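Wikley Glass Lending Collection: Frequently Asked Questions

Who may borrow from the collection?
Any resident of Pliltville aged 18 or over may borrow, as may schools, places of worship and local societies. Proof of address is required at registration.

What does the collection contain?
The collection holds 400 pieces of coloured and clear household glass, chiefly vases, bottles and jars. Most were received under the Yokoyama bequest. Drinking glasses are not lent.

How many pieces may be borrowed at one time?
Individuals may borrow up to 12 pieces. Groups may apply in writing for a larger loan, which must be approved by the Lending Officer, Mayu Kobori.

How long is the loan period?
Loans run for two weeks and may be renewed once, provided that no other borrower has reserved the items. Renewals are not available in October, when the annual stock check takes place.

Is a deposit payable?
No deposit is taken for single pieces. Group loans are subject to a refundable deposit, as set out in the Scale of Charges.

May the glass be used for fresh flowers?
Yes. Vases may be filled with cold or lukewarm water only. Sand, gravel and floral foam scratch the inside of the glass and must not be used. Candles may not be placed in any item.

How should the glass be washed before return?
Wash each piece by hand with a mild detergent and leave it to dry fully – dishwashers are not permitted. Ribbed and fluted pieces should be cleaned with a soft brush.

How are pieces arranged in the lending room?
Glass is set out on the tables and on low shelving, and borrowers are welcome to look before choosing. Pink, red, green and clear pieces may be requested by colour. Tall bottles should be lifted with both hands. 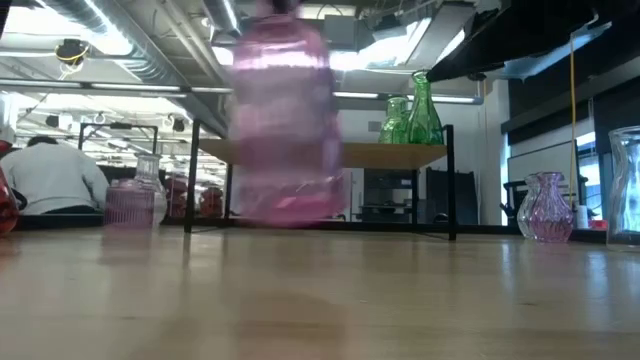

What happens if an item is broken?
Please report the breakage to Mio Takeda at the Wudska Street desk before the loan falls due. Keep the fragments, well wrapped, and bring them with you. Replacement charges are listed in the Scale of Charges.

When is the lending room open?
Opening hours are displayed at the entrance. The room is closed every Sunday.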